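Mend it before you bin it

Neville Dawber

The zip went on my winter coat last November. It is a good coat, eleven winters old, and the cloth has years left in it. The first shop I took it to quoted me 77 pounds for a new zip. The second said they no longer did zips at all and pointed me to the sale rail.

I think this is a bad way to run things. We have made it cheaper to replace a garment than to repair it, and then we tell people off for throwing clothes away. Most of them are doing the sums, and the sums say buy another.

When I was growing up in Kershaw there were two menders on the high street and a third who worked from her front room. My mother did the hems and buttons herself and sent out anything harder. She didn't regard it as thrift or as a cause. A jumper with a hole in the elbow was a jumper that needed an elbow.

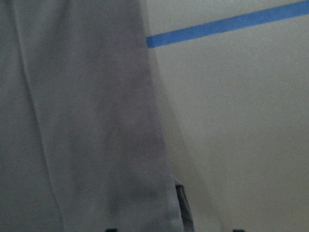 Part of the trouble is skill. I was taught woodwork at school and the girls were taught needlework, and both lessons have since gone from that school. I learned to darn at fifty-three, from a library book, and my first attempt looked like a scab. The second was better. A child of ten could pick it up in an afternoon, and I would put it back on the timetable for both boys and girls.

The other part is price. A mender has to pay rent like anyone else, and an hour of careful work costs what it costs. Councils could help here. Wirkeck has empty units in its covered market, and I would let a few of them go to repair trades at 20 pounds a week for the first year. If that brings in one cobbler and one decent seamstress, the town has gained something.

Some will say that people like new clothes. So do I. I bought a shirt in the spring and was pleased with it. I would still like to be able to get the collar turned when it frays.

The coat has its new zip now. I put it in myself over two evenings, and it sticks slightly near the top.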